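Skills room helpdesk, Stondthorpe
Ticket 404: knots slipping and thread fraying on the suture pads
Raised by: Celina Krajewska
Picked up by: Trinity Escobedo
Status: solved, left open for comments

Original report (Celina)

Hello! I'm having a brilliant time with the new pads but I've got a problem I can't shift. My first throw lies down nicely, the second one looks fine, and by the time I've moved on to the next stitch the first knot has opened up again. It happens most at the ends of the incision. I also get a fuzzy patch on the thread after a few stitches, and once it's fuzzy it drags through the pad and pulls the edges out of line. Thread is the Zetby practice reel, pad is the soft Ferreira one. I've tried a fresh length and I've tried pulling harder. Pulling harder was a mistake (the pad puckered like a drawstring bag).

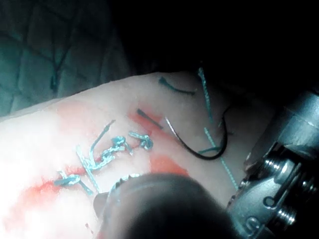 Page last changed: October 16, 2022

First reply (Trinity)

Lovely report, thank you, and please do stop pulling harder! Puckering comes from tension on the stitch, and a slipping knot is nearly always a problem with the throws, so they need sorting separately. Try these in order and write back after each one.

1. Cut a new length, 30 cm and no more. Long tails are a nuisance on a small pad. They twist, they catch on the stitch you've just done, and you end up tugging to free them.

2. Wipe the pad. The red practice fluid is great fun but it gets on the thread and everything slides. Blot along the incision with a damp cloth, then a dry one. A bit of pink left behind is fine.

3. Make the first throw a double one and lay it flat. Bring the edges together until they just touch and stop there.

4. Swap hands for the second throw so it squares off against the first. Going the same way twice gives you a granny knot, and on this thread a granny knot will creep open while you watch it.

5. Finish with a third throw, again the opposite way. Leave short tails, but leave some.

Second message (Celina)

Steps 1 and 2 done. Big difference in the drag already. I hadn't realised how much of the red stuff was sitting on my thread. Knots still opened on the left end of the row. On to 3.

Third message (Celina)

It was the granny knot!! I'd been going the same way round every single time. I slowed right down, said "over, under" out loud like somebody learning to knit, and the whole row stayed put. I'm so pleased. The fuzz is still there though, always in the same sort of place, a little way back from the needle.

Reply (Trinity)

Hooray! For the fuzz, have a think about where you're gripping. The checkered jaw faces are made to hold a needle, and they'll chew thread if you clamp down on it and then turn your wrist. Hold the thread only at the end you're going to trim off, and let the rest run free in a loose loop. If you must take hold in the middle, close gently and don't twist.

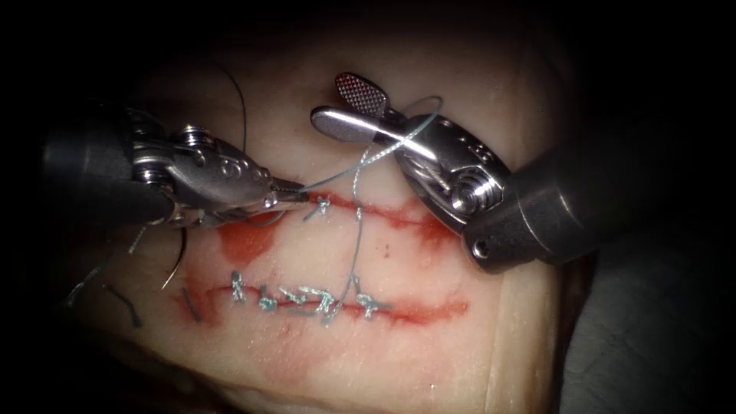
Can I practise both incisions on one pad at the same sitting?
Go ahead, as long as you finish and trim one before you start the other, otherwise the tails from the first will snag your new loop.

Follow-up (Celina)

Switched to gripping the tail end only and the fuzz has gone. I did get one more snag: I lost track of where the needle was while I was sorting out a loop, and it caught the lower cut when I meant to be nowhere near it. Any tips for that?

Reply (Trinity)

This one catches all of us. Before you touch the loop, decide where the needle is going to wait. I like to take it a third of the way back from the eye end, set it down on a clear bit of pad with the point away from the cuts, and only then go after the thread. If the needle has to hang while you tidy, keep the thread above it short so it can't swing far, and look for the point before you move again.

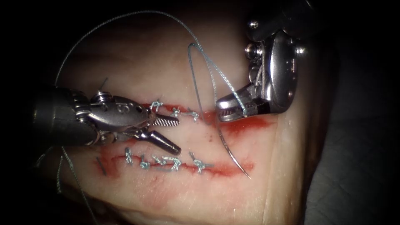
The other thing that helps is doing the loop in two small pulls. Draw through half, check that nothing has hooked round a jaw or an old stitch, then draw the rest. It feels terribly slow the first evening and quite natural after that. Celina, if you fancy it, do a whole row with no knots at all, only passing the needle and drawing through. It's my favourite warm-up and I still do it.

Last word from me on the pads themselves. The Ferreira ones mark easily, so a stained pad isn't a spoilt pad. Turn it round and use the other side until the holes start to join up. We had a box in from Cilville in September that was a touch firmer, and if your stitches are tearing through at the edge it's worth asking for one of those. Take a wider bite either way.

Closing note (Celina)

Did the no-knots row, then a proper one, then another because I was enjoying myself. Nothing slipped, no fuzz, edges meeting all the way along. Thank you so much! Happy for this to be marked solved. Could we get some more of the Zetby reels in the drawer, please, I've used rather a lot.

Trinity: reels are on order. Marked solved.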